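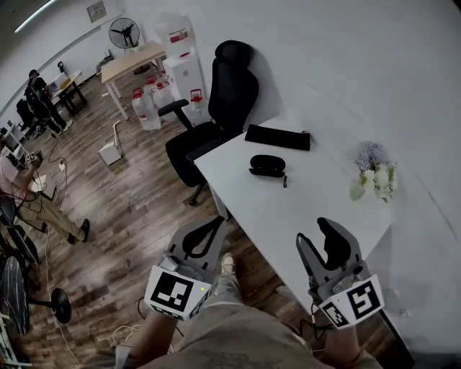
A white table with a glasses case, a pouch and a vase of artificial flowers, with the water dispenser and spare jugs behind.

Ginmont office building switches to refilled water jugs

Tenants at the Haltau building in Ginmont have moved to a refill service for their drinking water, ending an arrangement under which each office bought its own bottles.

The change took effect in July and covers every floor. Jugs now come from Plesis, a local supplier, which collects the empties on the same visit and takes them back to be washed and refilled.

Building manager Maritza Taipe said the old system had become hard to keep track of. Some offices ordered too much and stored cases of small bottles in the stairwell, while others ran out by the middle of the afternoon.

"We had five or six different deliveries coming through the front door, and the drivers didn't know which office they were looking for," Taipe said. "Now there is one truck and one list."

According to figures Taipe gave to tenants, the building went through 1,423 small bottles in the last month of the old arrangement. She expects the new service to save around $300 a month across all the offices, after the deposit on the jugs is paid back.

Each shared room has a dispenser, with spare jugs kept on the floor next to it. Tenants are asked to leave a clear path to the dispenser and to keep the jugs out of direct sun. A full jug is heavy, and Taipe has asked that two people change it where possible.

The shared rooms were rearranged at the same time. Desks and tables were moved against the walls to open up the middle of the floor, and office chairs left over from a tenant that moved out were handed around to anyone who wanted one. Small touches such as artificial flowers were left to the people who use each room.

Guido Pace, a bookkeeper who rents a desk on the second floor, said the rooms were easier to work in, though he had some doubts about the delivery times. The truck is due before 8 a.m., when most of the offices are still locked.

"If no one is in, the jugs sit in the lobby until somebody carries them up – and that somebody is usually me," Pace said.

Taipe said she had raised the matter with Plesis and hoped to move the delivery to mid-morning. The company has a second route that passes along Quintero Street later in the day, but it is full at present.

A separate request from tenants, for a small sink on each floor, has been put off. The building's owner priced the plumbing last year and decided against it. Tenants will go on using the kitchen on the ground floor for washing cups.

Lost property is also being handled differently. Items left on tables in the shared rooms overnight – glasses, keys, chargers and the like – will stay where they are for two days and then go to the front desk, where they will be held for a month.

The water contract runs for a year. Offices that do not want to take part can opt out by telling the front desk in writing, and will not be billed for the service. Taipe said one had done so.

Get local news in your inbox. Enter your email address to sign up for our newsletter. You can unsubscribe at any time.

Contact us | Copyright Ginmont local news | Back to top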